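Robot Manipulation Lab, Session 9 handout
Hand-held grippers: comparing pads and cameras
Notes by Aurélien Poulain, 2024-08-13

Read before you come in. Bring the Session 8 sheet, we reuse the table on the back.

Task for this block is bathroom cleaning, brush work mostly. Two graspers compared, Kinsella pads vs Rudo pads, same body, same marker mounts. Two cameras compared, wrist and head. Controller stays the same, dont touch it.

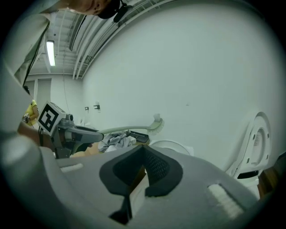
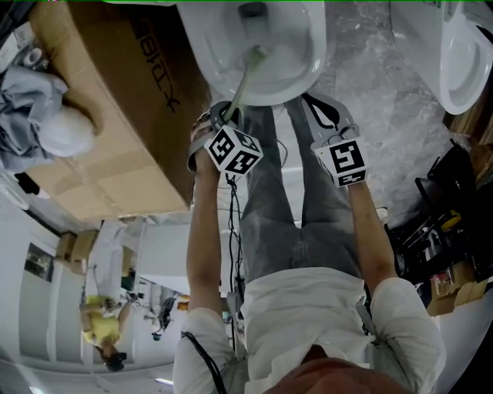 Wrist camera first, head camera second.

1. Why a brush

Long thin handle, load at the far end. Any slip at the pads gets multiplied by the length. A mug forgives a bad grip, a brush does not. Also the useful contact is inside a bowl, so at the moment you care about most the wrist view may have very little to show you. Keep that in mind for part 3.

2. Pads

Kinsella: softer, wraps more. Good on round handles. Creeps under steady load, you'll see the angle drift over a long scrub.
Rudo: stiffer, less creep, lets go all at once when it does let go. Harder to recover from.

What to record per trial:
- handle angle at grasp
- handle angle at release
- regrasps (a nudge against the rim counts as one, we argued over this last year, it counts)
- which hand

30 trials per pad. Same operator for all trials on one pad, swap after. If you get tired stop and write down where you stopped. Tired trials look exactly like pad creep in the plots and I can't separate them afterward.

Do not squeeze harder on Rudo because it feels less safe. Everyone does this. Trigger travel is logged, so we will know.

3. Cameras

Wrist: wide lens. Straight things near the border come out bent, so no measuring angles off the raw picture. Undistort first, then measure. Some groups skipped it in June and had to redo everything.
Wrist view always has its own housing in it, mask that region before feature matching. Otherwise the tracker locks on to the gripper and reports that you never moved. Very stable, very wrong.

Head: sees both hands and the markers when you look at them. Loses them when you look away. Look at your work.
Orientation: check the mount flag in the header. If the flag says inverted, rotate before labeling. Do NOT rotate and also leave the flag set, you get it flipped twice downstream and left/right labels swap. Worst bug of last term, 218 clips relabeled by hand.

4. Markers

Pose comes from the markers, so:
- wipe the faces, glare kills detection
- cable goes behind the marker, never accross it
- one face square to the head camera is enough for a pose, two is better
- if a marker drops out for more than 2 seconds, toss the trial

Idle hand: park it where the head camera can still find its marker. Down on the floor is fine. Behind your leg is not fine.

5. Comparing runs

Vudow software for the alignment, version on the lab machines only. The newer one changes the time offset and I haven't checked it. Export as table, one row per trial.

Plot angle drift against trial length, one color per pad. Then the same plot from the head camera poses. The two should agree. Where they dont, go back to the video before you blame the pad, it's usually sync.

Butier arm: we replay the best 30 trials on it next session. Arm wrist has less range than yours, so any trial where you bent your hand way back won't replay. Try to keep the elbow doing the work.

6. Hand in

Table, both plots, half a page on which pad you would put on the arm and why. "It felt better" is allowed as a sentence but it needs a number next to it. Groups of two share one table, separate write-ups.

Open question for discussion, think about it before you come: if the wrist camera can't see the contact, what is the policy learning the scrub from? Marker motion alone? Try covering one view during playback and see if you can still tell when the brush touches.

Reading: chapter on soft contact, skip the proofs. Quiz covers parts 2 and 4 only.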